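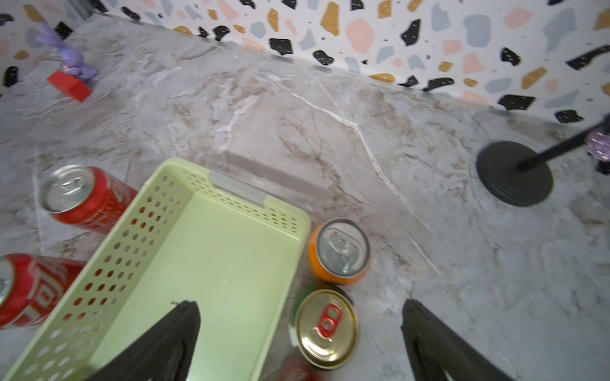

4. Sealing and first use of the worktop

The Grondeck sealer supplied with your worktop kit must be applied before the kitchen is put into normal use. Do not start until the silicone along the back of the worktop has cured. Curing times are printed on the tube and are longer in a cold room.

You will need:
The 400 ml bottle of Grondeck sealer
Two lint-free cloths (one to apply, one to buff)
Masking tape
Mild washing-up liquid and warm water
Gloves

4.1 Preparing the surface

1. Clear the worktop and move small items out of the room. Sealer that drips on to plastic or painted goods can leave a mark.

2. Wash the surface with warm water and a little washing-up liquid. Do not use vinegar, limescale remover or cream cleaner.

3. Rinse twice with clean water and dry with a towel. Leave overnight.

4. Run masking tape along the wall just above the joint. If you have a metal trim, tape over the trim as well.

5. Check the surface from a low angle with a torch. Any smears that show now will be trapped under the sealer, so wash and dry those areas again.

Note: If the worktop was fitted by a Doster installer, the first coat may already be on. Look for a sticker inside the sink cupboard door. If there is one, go straight to 4.3.

4.2 Applying the sealer

1. Open a window and put on gloves.

2. Shake the bottle for a full minute. The contents settle in storage.

3. Pour a small amount on to the first cloth, never straight on to the worktop. Start at the end furthest from the door and work in strips no wider than your forearm.

4. Leave each strip for four minutes, then buff with the dry cloth until it no longer drags.

5. Go over the cut edges round the sink and hob twice. These take up more sealer than the face.

6. Remove the tape while the sealer is still fresh, pulling it back on itself slowly.

Caution: Do not let the sealer dry before buffing. Dried sealer leaves a cloudy film. If this happens, wet the area with fresh sealer, wait one minute and buff again.

Caution: Sealer-soaked cloths can heat up if left in a pile. Lay them flat outdoors to dry before putting them in the bin.

4.3 Waiting time and water test

Keep the worktop dry for 44 hours after the last coat. Light items may be put back after the first night, but lift them into place - do not slide them.

When the time is up, put a teaspoon of water on the surface in three places, one of them near the sink. Wait ten minutes and wipe it off. If a dark patch is left behind at any point, allow it to dry out fully and give the whole run a second coat.

4.4 Everyday care

Wipe up tea, red wine, turmeric and lemon juice straight away.
Use a trivet under pans and oven trays.
Cut on a board.
Clean patterned wall panels with a damp cloth only. The Jovska panel range has its own care sheet, packed with the panels.
Repeat the water test twice a year. November is a good time for one of these, before heavy use over the winter.

Replacement sealer can be ordered from Ó Conaill, part number 99. Have the batch number from your worktop label to hand, as older batches use a different bottle.

For chips and scratches, see section 5.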